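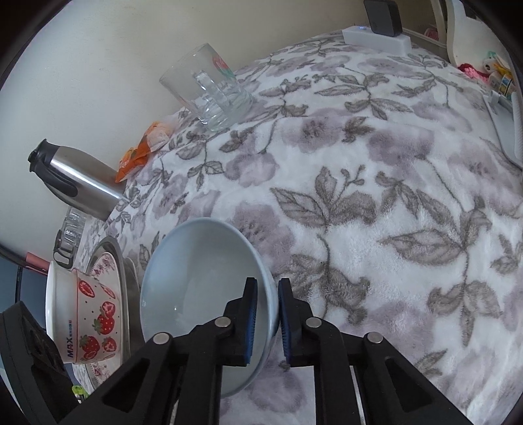 Slide 2: Why I stopped trusting one light

OK so, quick hands up, who here has tried to scan something shiny and got back a cloud of garbage? Right, keep them up if you blamed the scanner. I did too, for most of a winter.

What was going on in my case was glare. Glaze, chrome, wet paint, all of it throws the stripe pattern straight back at the sensor and you get a hole where the surface should be. Wumpini Fiadzo wrote the fill routine in Ilex and she'll tell you herself that it guesses. It guesses nicely! But please don't measure a guess.

(Pause here, sip of water, wait for the laptop to catch up.)

Slide 3: The Nundport run

We had 86 parts from the Nundport shop and did each one twice, once with the lamp straight on and once with it swung over to the side. Then we lined the two up and kept whichever points looked sane. 1,132 bad patches in the first pass. I'm not reading the whole table out, it's in the handout, but look at the bottom row, where 17 parts still wouldn't close. Mostly deep curves and inside corners.

Mention Sirkka's trick with the matte spray. Say that it adds thickness! Edem Addo forgot that in Tutambridge and spent a whole afternoon chasing a bump that was just spray.

Slide 4: What I'd do on a Monday morning budget

Move the lamp before you buy anything. Turn the exposure down further than feels right, then take a second shot brighter. Save the raw files, all of them, even the ugly ones (I threw mine out in December and I'm still sore about it).

If there's time, show Mariama's side-by-side. If not, skip to the thank-yous, and remember it's Nii Agbenyega, hard g, he's in the second row.

Questions. Somebody will ask about black rubber. Say we haven't cracked it yet.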